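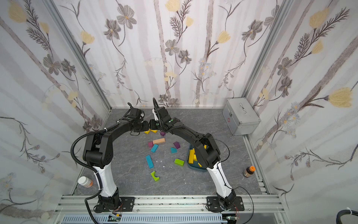 Feltcombe Open Day Blocks

README and data card, version 2
Last edited May 30, 2018
Maintainer: Cormac Moriarty, Ralwood lab, Feltcombe

What's in here

Recordings from the two-arm block demonstration at the Feltcombe open day, plus the logs, the visitor comment cards (typed up, spelling preserved) and the scripts we used to turn a long, noisy day into something you can load. There are 920 clips. Most are of two robot arms sorting toy blocks. A fair number are of two robot arms thinking about sorting toy blocks, and we've left those in.

If you came to the open day and were promised "the video", you want the folder called highlights. It's short. The remainder is for people who train models, or who enjoy watching a gripper miss.

Background

Ralwood opens its doors once a year. In previous years our table had a poster and a bowl of mints, and the mints did most of the work. This time we ran the cell live from opening until pack-up, with visitors choosing the task from a stack of cards: put the yellow ones in the tray, move the arch, hand a block from one arm to the other, and so on. An operator at the leader arms did the driving for most of the day. For the last stretch we let the Baloyi policy have a go by itself, which drew the biggest crowd and the longest silences.

The handover card was the favourite by a wide margin. It is also the hardest one we have. Visitors can smell that sort of thing.

The cell

Two arms on a shared aluminium rail, a parallel gripper on each, patterned panels on three sides and a marbled grey floor. The blocks are ordinary wooden toy blocks in mixed colours and shapes: cubes, long and short bars, an arch. A teal tray sits under the reach of the right arm, and there's a metal case in the back corner. None of the task cards mentions the case. One visitor wrote in asking for it to be opened and we're taking it under advisement.

The overview camera is fixed and was not moved between clips. Lighting was the room's own, and the room's own lighting was at the mercy of whoever leaned on the switch by the door. Clips where that happened have lights_changed set to true in the index.

Folder layout

clips/ has one folder per clip, with video and joint states
cards/ holds the task cards as text, one line each
comments/ is the visitor comment cards
highlights/ is the part you can show your family
scripts/ has the loader, the resampler and one script named final_final.py that we're scared to delete
index.csv lists everything

Fields in index.csv

clip_id: a running number. Gaps are clips we dropped on request or because the disk was full.
card: which task card was drawn.
driver: operator or policy.
result: done, partly, no, or argued.
handover: true if a block passed directly from one gripper to the other.
lights_changed: see above.
noise: our guess at how loud the room was. Audio itself is not included.

"Argued" needs a word. Several visitors disagreed with our scoring, in some cases persuasively. If a child says the block is in the tray and the engineer says it's leaning on the tray, the clip is marked argued and both views are in the notes column. We had planned to resolve these later. It's later now, and they're still there.

Recording details

Joint states are logged at 50 Hz. Video runs slower and is matched to the joint log by timestamp. Clips are capped at 2000 joint samples; if a task ran on past the cap, it was split and the second part got the next clip_id. The loader stitches these together if you ask it with --join. It'll also stitch together two clips that have nothing to do with each other if you hand it a badly sorted index, so sort first.
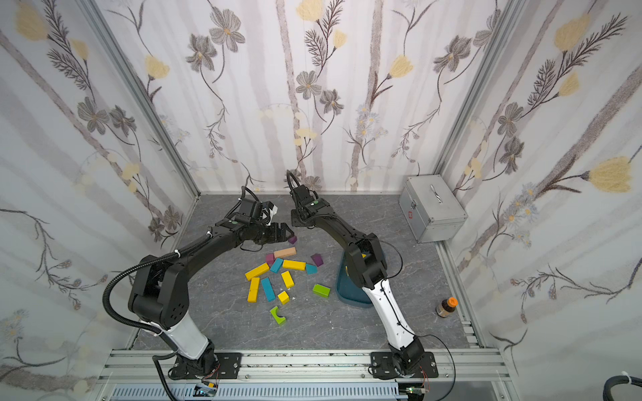
Gripper position is recorded as an opening from closed to fully open, scaled between zero and one. Force isn't recorded. You can get a rough idea of contact from the gap between the commanded and the measured opening, and the script contact_guess.py does precisely that, with all the confidence its name implies.

Before each new group of visitors the blocks were tipped back out on the floor by hand. We didn't use a template for the layout, and we didn't track which block was which. Anyone hoping for object poses will have to estimate their own. Prustuvico kindly offered to label a batch and we'll add those in August if the file arrives in a format we can open.

How the day went

Operator clips went well in the morning and got sloppier after lunch, as did the operators. You can see it in the joint traces: smoother, more direct reaches early on, then a lot of hovering. We haven't corrected for that. If you're training on operator data, consider weighting the early clips or at least looking at a few late ones before you blame your model.

Policy clips are a different story. Baloyi is good at bars lying flat and reasonable with cubes. It does not care for the arch. In a number of clips it reaches towards the arch, stops, and goes off to find something easier, and the comment cards suggest this was the moment the public warmed to it.

From the comments folder, unedited:

"Does it get a lunch break"
"very slow but very poliet"
"My nan is faster. She is 2 metres away and would like a turn."
"Liked the flowers."

Known problems

The clock on the logging machine drifted during the day. Timestamps inside a clip are fine. Don't compare times across clips and expect them to mean much.

A handful of clips have the wrong card written down. We found these by noticing that a result of done didn't match anything that happened. There are probably others.

Left and right always mean as seen from the overview camera. The operators used their own left and right when shouting, so the notes column is less dependable on this point.

The joint zero on one wrist was reset midway. scripts/fix_wrist.py applies the offset. Run it once. Running it twice applies the offset twice — ask me how I know.

Use and licence

Free for research and teaching. Please don't use the comment cards for anything grander than a laugh; people wrote them at a trestle table with a bad pen. Corrections and better guesses at the argued clips go to Cormac Moriarty via the Ralwood front desk. Include the clip_id, and say which arm you mean.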